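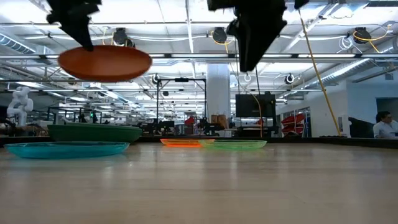

소개

안녕하세요, 브레르카흐(Brerkach)예요. 알록달록한 접시랑 볼을 골라서 빌려드리고 판매도 하는 작은 그릇 가게입니다. 저는 여기서 그릇 고르고, 닦고, 쌓고, 상자에 넣고, 전화도 받는 사람이고요. 소개 글을 좀 제대로 써 보라는 말을 몇 년째 듣다가 이제야 자리에 앉았네요.

처음부터 그릇 장사를 하려던 건 아니었어요. 원래는 동네 행사에 음식 내는 일을 돕고 있었는데, 갈 때마다 하얀 일회용 접시만 보니까 그게 그렇게 심심하더라고요. 그래서 집에 있던 색깔 접시를 몇 장 들고 갔더니, 손님들이 음식보다 접시 얘기를 더 많이 하시는 거예요! (요리하신 분께는 지금도 조금 죄송합니다.) 그다음 달에 접시 100장을 덜컥 사 버렸고, 둘 데가 없어서 침대 밑이랑 신발장 위에 쌓아 놓고 살았어요. 지금은 창고에 565점이 있습니다. 접시가 제일 많고 볼이 그다음이에요.

저희는 색으로 그릇을 골라요. 주황, 청록, 연두, 진초록, 이렇게 네 가지 계열이 저희 기본 색입니다. 주황 계열은 폭이 넓어서 붉은 기가 도는 진한 것도 있고, 빛이 비치는 맑은 것도 있어요. 저는 개인적으로 반투명한 쪽을 편애합니다. 밝은 데 두면 가장자리에 빛이 고여서 아무것도 안 담아도 예쁘거든요. 특히 연두 접시를 작은 주황 접시에 살짝 겹쳐 놓는 걸 좋아하는데, 과일 몇 조각만 올려도 상이 환해져요. 청록 접시는 앞쪽에, 큰 진초록 볼은 그 뒤쪽에 놓는 걸 추천드려요. 볼에는 샐러드를 수북하게 담아도 좋고 삶은 옥수수를 쌓아도 좋고, 뭐 과자를 봉지째 쏟아도 됩니다. 저는 주로 과자예요.

상판은 밝은 나무색을 제일 좋아해요. 결이 은은하게 보이는 연한 나무 위에서는 어떤 색을 올려도 탁해 보이지 않더라고요. 식탁보를 꼭 깔고 싶으시면 무늬 없는 걸로 부탁드릴게요. 예전에 꽃무늬 식탁보 위에 네 가지 색을 다 올린 적이 있는데, 반찬이 어디 있는지 한참 찾았습니다.

빌려 가시는 방법은 어렵지 않아요. 몇 분이 드시는지, 어떤 음식인지, 상이 어떤 색인지만 알려 주시면 제가 구성을 짜서 보내드려요. 세트 이름은 두 개예요. '보비스(Bovis)'는 집에서 친구들 부를 때 쓰는 작은 세트고, '리바스(Rivas)'는 거의 100명까지 차릴 수 있는 큰 세트입니다. 이름에 무슨 뜻이 있냐고들 물으시는데 그냥 발음이 마음에 들었어요. 섞어서 빌리셔도 되고, 청록만 잔뜩 달라고 하셔도 됩니다. 실제로 그런 분이 계셨고 상이 정말 바다 같았어요.

돌려주실 때는 음식물만 털어서 주세요. 설거지는 저희가 합니다. 부드러운 스펀지로 닦고, 물기 빼고, 가장자리를 손끝으로 한 바퀴 돌려 보면서 이 나간 데가 없는지 확인해요. 그런 다음 큰 것부터 아래로, 접시 사이에 종이를 한 장씩 끼워서 쌓습니다. 볼은 따로 둬요. 볼 안에 접시를 넣어 보관하면 자리는 덜 차지하는데 꺼낼 때마다 긁혀서 그만뒀어요. 이 일을 하면서 접시 드는 버릇도 바뀌었어요. 저는 원래 가운데를 덥석 잡는 사람이었는데 이제는 무조건 테두리를 잡습니다. 가운데에 손자국이 나면 반투명한 접시는 바로 티가 나거든요.

창고 정리와 배송은 스타브로스 야네프스키(Stavros Janevski) 씨가 맡고 있어요. 저는 색만 보고 사는 사람이라 크기가 제각각인 그릇을 자꾸 들여오는데, 그걸 상자에 맞춰 넣는 건 늘 스타브로스 씨 몫이에요. 졸트데일(Joltdale) 안에서는 직접 가져다드리고, 조금 먼 곳은 날짜를 넉넉히 잡아 주시면 저희가 맞춰 볼게요.

2월에는 쉬엄쉬엄 일해요. 그동안 낡은 그릇을 골라내고 새 색을 찾아다닙니다. 빌려드리기엔 잔흠집이 좀 있지만 집에서 쓰기엔 멀쩡한 접시들은 그때 싸게 내놓으니까, 관심 있으시면 미리 연락 주세요. 올해는 노란색을 들일까 말까 아직 고민 중이에요. 좋아하시는 노란 그릇이 있으면 알려 주셔도 좋고요!

문의는 전화나 문의 게시판 둘 다 괜찮아요. 오전에는 설거지 소리 때문에 전화를 잘 못 들으니 오후 2시 이후에 걸어 주세요.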